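Print this article
E-mail this article

Your laundry can wait. So can the robot

April 25, 2018

The woman who runs the back of the house at Skindenen, a laundry that washes for small hotels and guest houses, has been told four times that a machine is going to take over her folding tables. She keeps the brochures in a drawer.

"The first one was going to be ready by September," she says. "It didn't say which September. I should have asked."

She has 31 people on the floor across two shifts, and she agreed to talk on the condition that I leave her name out of it, mostly so the sales reps would stop calling. We sat in her office with the door open, and she broke off twice to shout something about a cart.

Her view of the machines she already owns is warm. The washers weigh their own loads. The ironer takes a flat sheet in at one end and hands it back pressed and folded at the other, and has done since before she was hired. "I love that thing. It's a sheet. It's always a sheet. You feed it a sheet and it knows what to do."

Her trouble starts with everything that isn't a sheet. Guest laundry comes down in a bag, and inside the bag it could be anything.

"A person puts a hand in and pulls out a sock, and knows it's a sock before it's all the way out," she says. "Then they know there's another one in there someplace. Show me the machine that goes looking for the other sock."

I asked whether she had seen one try. She had. Last year a firm called Triveo invited a group of laundry managers to a demonstration, with coffee and a box lunch. A pair of arms folded a hand towel. It was a good fold, she says, and she clapped with everyone else. Then she asked if it could do the next one.

"They had to lay it out flat first. A young man came over and laid it out flat. So I said, well, you've got your folder right there, he's wearing a lanyard."

She timed the second towel on her phone. It took the arms 60 seconds. She won't say how fast her own people are, because she doesn't want anyone upstairs writing it down, but she laughed for a while before she declined to answer.

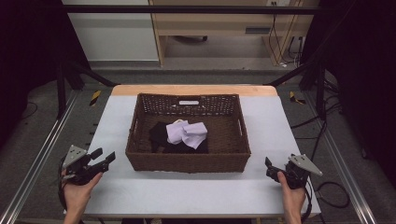 What bothers her about the demonstrations is how much has been settled before the machine moves. The towel is dry and the light is good. Somebody has picked the towel. Her tables get pillowcases with the corners turned in on themselves, fitted sheets, bathrobes with the belt knotted through one loop, and a child's pajama top inside out with one arm pulled through. Dark things are the worst, she says, even for people. A black shirt on top of a black sweater is one black lump until you pick it up.

"You don't see the edge. You feel for it. My best folder hardly looks at her hands. She's talking the whole time."

For the other side I called an engineer at Grullenier, a small company that builds gripping tools and would very much like to sell to places like Skindenen. I expected a pitch. What I got was closer to a shrug.

"Cloth is miserable," he said. "A box has a shape. You move it and it still has the same shape. A shirt has a new shape every time you touch it." His company, he said, has spent most of its effort on the step before folding, which is getting one item out of a pile without bringing two more along with it.

These days a lot of the work consists of people doing the chore themselves while holding the same kind of gripper a robot would use, so that software can learn from the movements. He told me one batch of theirs ran to 2526 tries at taking clothes out of a basket and putting them back.

I asked if that was a lot. "It sounds like a lot," he said. "Then you change the basket."

He does think it will come. He would not give me a year, and when I pushed he said the people who give you a year are usually raising money. I liked him for that. I also noticed that he still sends his own shirts out.

Back at Skindenen, the manager was less patient about the slow approach than I thought she would be. I told her about the people with the grippers, learning the job one garment at a time.

"So they're paying people to do laundry," she said. "I could have sent them people."

She isn't against machines on principle. De Bruijn, the company that services her ironer, quoted her for a conveyor that would carry bags from the loading door to the sorting tables, and she signed the same week. It saves 17 steps each way, by her own pacing, and her sorters' backs are better for it. It doesn't need to know what's in the bag.

That is the kind of automation she would spend more on. Better carts. A table that goes up and down for short people and tall people. A label printer that doesn't jam. She has asked reps for all of these and been shown videos of arms.

Would she go to another demonstration? She said yes, if she can bring the bag.

"One bag, off my floor, tied shut. I don't even get to look in it first. They empty it, they sort it, they fold it, and the young man stays in his chair. If it gets through the bag, I'll buy lunch."

She has made the offer to two companies so far. One said it would get back to her, and the other asked what would be in the bag.

Print this article
E-mail this article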